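Teaching by demonstration, notes for week 6

Okay, so last time we ended on why writing a reward for "stack the things neatly" is such a headache. This week we go the other way and just show the robot what we want. I love this topic, so stop me if I run over again.

Two ways in. The first is kinesthetic teaching: you put the arm in gravity compensation, grab it, and walk it through the job. It feels great and you get real contact forces in your own hands. The catch is that your hands and elbows end up all over the camera views, and joint torques recorded while you're pushing are partly yours.

The second is teleoperation. You hold a leader arm or a controller, the follower copies you, and the cameras see what the policy will see later (big plus!). What you lose is feel. Most new operators squeeze far too hard for the first 50 episodes, and I'd throw those out of the training set, or at least tag them.

For the homework you're getting the Meltinis set, 387 teleoperated episodes. Kuo-hua Hsiao will go over the file layout in section, so bring a laptop. Actions are logged as gripper poses, not joint angles — read the README before you mail me about it.

Now, wrist cameras. They move with the hand, so the fingers stay put in the view and the world slides around behind them. That's lovely for the last few centimeters of a grasp and pretty poor for knowing where you are in the room.
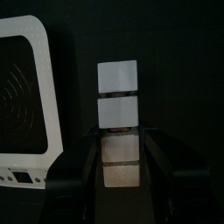
The other thing I want you to think about is pauses. People stop mid-task to check an angle or scratch their nose, and the recorder keeps going. A policy trained with one frame of history sees "hold still" over and over at the same pose and learns to freeze there. Trim the idle stretches, or predict a chunk of future actions at once. Try both and plot them.

Write-up is up to 2000 words, due before section. Reading is chapter 4 of the Closard notes, skip the proofs.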